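Cedon boot lining — refitting and cleaning
Ildale workshop notes, sheet 11. Revised January 2012

Before you start
Empty the boot. Lights off, key out. Lay an old sheet over the bumper or you'll scratch it.

1. Hoover the lining first, soft brush only. Go along the fold, not across it. Grit sits in the crease and a wet cloth just pushes it in.

2. Sponge any marks with lukewarm water and a drop of washing-up liquid. Dab. Leave the door open 25 minutes or untill it feels dry to the back of your hand.

3. Check the grey carpet each side of the fold. Thin red lines in it are fine — leave them be, don't pick at them with a blade.

4. Wipe round anything white and plastic with a barely damp cloth. No sprays near it.
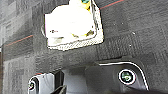
Hugo Pacheco wrote in to say step 4 is too timid, and that a dry toothbrush gets the muck off white plastic far quicker than any cloth. He does it before the hoovering, so the dust gets picked up after. Fair enough, do it his way if you like, but go gently.

5. Lint left over: wrap of tape round two fingers, sticky side out. Press and lift. Dont rub, it bobbles the pile.

6. Push the lining back under the hard trim by hand. Start in the corner, work along. If it won't go, take it out and start again — no screwdrivers.

CAUTION: never pull the lining by the fold. It creases for good and Arrieta only sell the whole piece.

NOTE: Prirner glue is for loose edges only. Thin smear, hold 2 minutes. Not on the fold.

Repeat every 3,000 miles, more often with dogs. Mats next, see sheet 12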